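Pothole claim on Meireles Road, anyone had any luck?

Dec 10, 2018

emrys_l
Hit the big one on Meireles Road just past the Berkar turnoff last night, the one by the drain. Blew the front left tire and bent the rim. Shop wants $490 all in, and that's with me waiting on a used wheel. Has anybody gotten money out of the county for this? Their website has a form but it reads like it was written to make you give up.

mylene_layug
Ugh, same hole got my sister in March!! She filed, sent the receipt, sent pictures of the hole with a shoe next to it, and got a letter back after 7 weeks saying the county "had no prior notice of the defect." So no money. That hole has been there since I moved here.

B_Macaraeg
The prior notice thing is the whole game. If someone reported it before you hit it and they didn't fix it in a reasonable time, you have a shot. Ask the road office for the complaint log for that stretch. It's public record, you just have to put it in writing. I did that when I lost a strut on the Grostent bridge approach and they paid most of it (not the tow).

emrys_l
Thanks Benjie, I'll send the request tonight. How long did they take to answer you?

B_Macaraeg
Two weeks for the log, then forever for the check. I pinned my copy of the claim letter up at my bench at work so I'd remember to keep calling them.
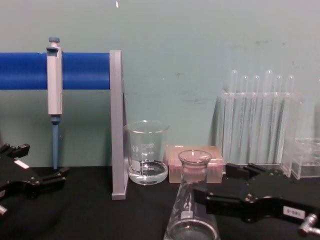
Pipette on its stand at work

alfredo.o
Unpopular opinion but slow down? I drive Meireles every day in a Ruvlow with almost 2,000 miles on new tires and I've never hit that thing. You can see it from the stop sign.

mylene_layug
Alfredo, you can see it in daylight. At night in the rain it's just a puddle like all the other puddles, and there's no streetlight on that side.

alfredo.o
OK, fair on the streetlight. I still don't want my taxes buying everybody rims.

milagros_t
They'd spend less if they fixed it once properly. They threw cold patch in it twice this year and the plows and trucks pull it right back out. Emrys, get two written estimates even if you already picked a shop. They sent my first claim back for only having one.

emrys_l
Didn't know that about the estimates, thank you. Calling a second place in the morning.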